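Reference > Laboratory equipment > Glassware

Erlenmeyer flask 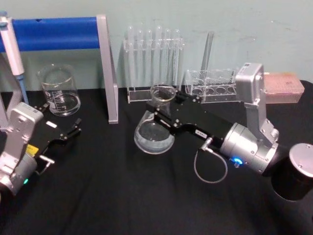 The Erlenmeyer flask, also called a conical flask, is a laboratory vessel with a flat bottom, a cone-shaped body and a narrow neck. It is named after the German chemist Emil Erlenmeyer, who introduced the shape in the nineteenth century. It is used for mixing, heating and storing liquids, and for titration.

Shape and use

The sloping sides let a liquid be swirled without spilling over the rim. The wide base keeps the center of gravity low, and the narrow neck slows evaporation and can take a stopper, a cotton plug or a small funnel. A person usually picks the flask up by the neck. A full large flask is also supported from below.

Most flasks are made of borosilicate glass, which stands up well to changes in temperature. Plastic versions are sold for storage and for cell culture. Common sizes are 25, 500 and 1000 milliliters.

Graduations

Many flasks carry printed volume marks, but these are only a guide. Where the volume matters, the liquid is measured with a pipette, a buret or a volumetric flask. The same is true of marks on beakers.

Related glassware

A beaker has straight sides and a spout, so it pours more easily than a flask - but it splashes more when swirled. Test tubes hold small samples and stand in a rack, often of clear acrylic, wire or wood. Racks are sold with different hole sizes, and a tube that is too narrow for its hole will lean.

Cleaning

Flasks are washed with a brush and detergent, rinsed with tap water, then rinsed with distilled water and left to drain upside down. Chipped or cracked flasks should not be heated or put under vacuum.

Filed under: Glassware, Chemistry basics

Previous | Index | Next | Back to top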